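Kitchen trials paused after grip fault

The dishwasher unloading and loading trials at the Plondport kitchen were stopped in August after the arm closed too hard on a mug and cracked the handle. Réka Bodnár traced the fault to a grip force setting lost in a software update.

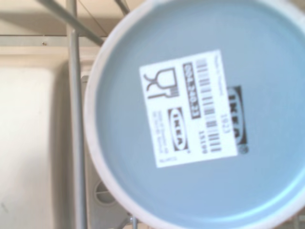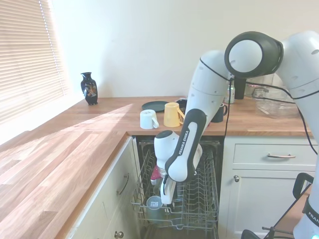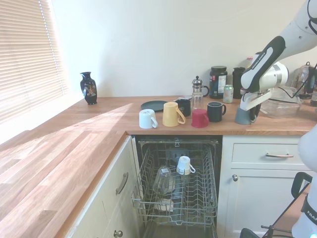
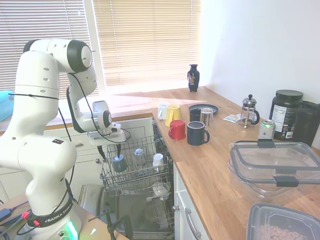

Dishes, mugs and the dishwasher at Plondport.

Was anyone hurt when the mug cracked?

No one was hurt. Skye MacLeish pressed the stop button and the pieces were cleared before the arm was switched on again. The force limit is now 40 newtons and is checked at every start — if the check fails, the arm stays off. Please report any chipped crockery to Eilidh Laing.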